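Swap shelf news from Plomusine

The swap shelf in our building is now six months old, and I want to thank all who bring things and take things. In June we gave away 201 items, mostly kitchen goods and children's books. The neighbors from Binalar House join us too.
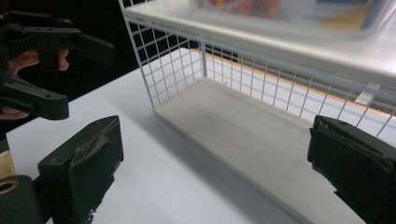 White wire shelf on a white table.

Please remember the small rules. Bring only clean items, at most 5 at one time. Clothes go to the Wanyama collection point, not to us. What stays longer than a month, we carry to the Clistano charity shop.

Many of you ask for food boxes with lids, so please look in your cupboards.
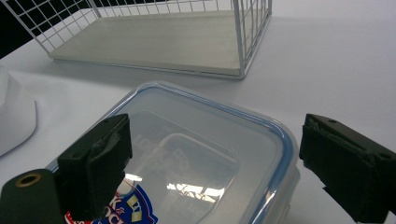
One reader from Binalar House wrote to us that she would like a separate evening hour for people who work late, and she is ready to open the door herself at 8 p.m.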